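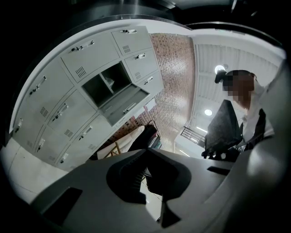 Illura Multi-Door Metal Locker Bank

Storage > Lockers > Shared Buildings

The Illura is a bank of light grey metal lockers for entrance halls, stair landings, changing areas and staff corridors. Doors are rectangular and set out in a grid, with more than one door size in the same bank. Each door has a silver-coloured handle and its own patch of narrow ventilation slots. The interior is dark grey. Compartments can be divided by a shelf.

The bank is supplied by Ivow and sold in one finish only.

Layout

Door sizes are mixed within the bank. Tall doors suit coats, long bags and umbrellas. Wide doors suit helmets, boxed goods and folded workwear. The smaller doors take shoes, lunch boxes and personal items.

The layout is agreed before manufacture and cannot be altered on site. A tall compartment cannot be split into two small ones later, as the dividing panels form part of the carcass. Shelves are a separate matter and may be added or taken out at any time (see Shelves). When planning the layout, allow for the swing of each door as well as the depth of the carcass. Doors in neighbouring columns may be handed left or right, and the handing should be marked on the order drawing.

Doors and handles

Door faces are flat. Handles on the standard doors are metal and are fitted at the factory. The position of the handle depends on the size and handing of the door, so handles do not line up across the whole bank. Customers who need a particular handle height for seated users should say so at the quotation stage.

Hinges are concealed when the door is closed. They have no spring and no catch at the open position, and a door left open will stay open. In narrow corridors the bank should be placed so that an open door does not reduce the walking width below what the building requires.

Ventilation

Slots are cut through the door sheet and finished before assembly. Their position on the door varies with door size. They allow air to pass through the compartment but will not dry wet clothing. Where wet kit is stored every day, use the Evetti drip tray, which sits on the compartment floor and lifts out for emptying.

The slots should be kept clear. Labels, stickers and name cards go on the plain part of the door.

Shelves

One shelf is supplied for each compartment where the order calls for it. Shelves rest on folded tabs at the sides. To remove a shelf, empty the compartment, lift the front edge, tilt and draw forward. No tools are needed. Refit in reverse order and press down at both sides until the shelf sits level.

Small items tend to travel to the back of a shelf and can be missed when a compartment is cleared. Reach in and check the full depth before handing it to the next user.

Siting and fixing

The bank must stand on a level floor and be fixed to the wall behind. It is not to be used free-standing. Fixings are not included, as the correct type depends on the wall.

Brick walls: use sleeve anchors into the body of the brick, clear of the mortar joints. Old or soft brick should be tested first with a single fixing.

Plasterboard walls: fix to the studs, or to a timber rail that is itself fixed to the studs.

Stairs and upper levels: do not place the bank where its top could be reached from a landing or used as a step towards a railing. A sloping top is available for such positions.

Lighting: compartments have no internal light. Ceiling lights set a little forward of the doors give better light inside than lights directly above the bank.

Leave 200 mm clear above the top of the bank for lifting and fixing. Adjustable feet give 5 mm of travel. If the floor is further out of level than this, use packing plates under the low side.

Installation is a job for 2 people.

Cleaning

Wipe with a damp cloth and mild washing-up liquid, then dry. Do not use scouring pads, bleach or solvent cleaners on the doors. Brush dust out of the slots from the inside face of the door. Check handle screws once a year and tighten by hand. Do not use a powered driver.

Spare parts

Doors, handles, hinges and shelves are held in stock. Quote the bank number, which is on a plate inside the top left compartment, and give the row and column of the door. Replacement handles are also sold in white. They share the same fixing centres as the silver-coloured type and may be used to mark out a particular compartment.

The lock inserts from the older Samuel range do not fit Illura doors.

Delivery and guarantee

Standard lead time is 5 weeks from approval of the order drawing. Delivery is to the kerb unless carriage indoors has been agreed. Check all doors for transit damage before signing. The carcass and doors are guaranteed for five years in indoor use. Use outdoors, or beside a swimming pool, is not covered.

Layout drawings and quotations: Golshifteh Tabrizi
Spare parts and guarantee claims: Jitendra Bhatia

Page revised 20 October 2025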